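Sat 19 July

Laundry day for the club kit, and I left it too late again. The bag had been by the door since Thursday's game. I tipped part of it out on the gray bench and left it in a heap while I went to look for the list. 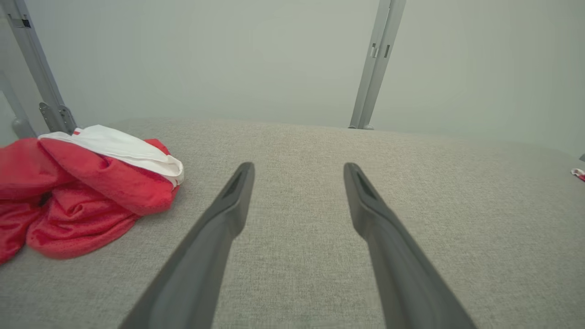
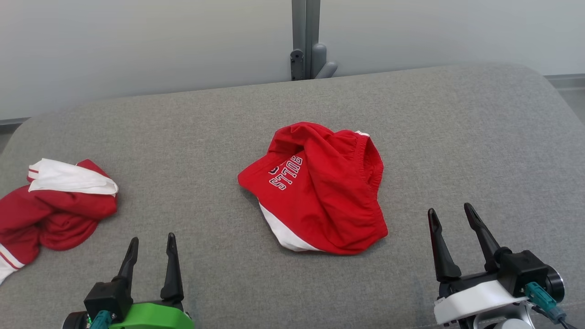

Wakach Recreation Club – Basketball Section, Kit and Equipment

14 comments | Share | 126 shares

The list was in the drawer under the Brestico forms, where I put it last September so that I would remember where it was. It says what went out at the start of the season and to whom, and it is mostly in my handwriting, so I can't blame anyone for the parts I couldn't read.

I started with the red things. The Bulls shorts are not ours. They don't match anything on the list and nobody has worn them for a league game that I can recall. I have written "Bulls shorts, red" on a piece of tape and will put them on the shelf with the odd items. Leopold Mösli lost a pair in the spring and asked me three times if I had seen them, so I sent him a message. He wrote back "maybe" and then nothing else all day.

Checked the waistbands before washing. The drawstrings come out in the machine if they aren't tied, and threading one back in took me most of an evening last winter. I tie them in a loose bow now. I also turn anything with lettering inside out and keep the water cool. The red ran once, two years ago, and we played a whole tournament in pink socks.

Used the Fuvex powder. It is cheaper than the liquid and I don't think it cleans any worse, though it leaves bits in the seams if the drum is too full. Two loads, then, with the reds on their own. The second one went in at eleven and I ate my sandwich sitting on the bench.

The washer still walks across the floor on the last spin. I pushed it back and put the folded cardboard under the front corner. It needs a proper foot. Ruddock sell them for $16, plus delivery, and I said I would ask at the next meeting. We have $200 left for equipment until the fall and the balls need replacing before anything else – two of them won't hold air overnight.

Hung everything on the line behind the building at one. It clouded over after that but stayed dry. While I waited I swept the hallway, threw out a box of old score sheets and found the spare pump needle that I had already replaced.

Brought the dry things in at four and folded them on the bench. Shorts in half and then in half again, jerseys flat with the number up. One jersey has a tear under the arm that I will sew this week if I can find red thread. If not, dark pink will do, it won't show from the stands.

Still to do: wash the bag itself, write to the two players who haven't turned anything in, ask about the washer foot. Home by five thirty. My back is sore from the sweeping.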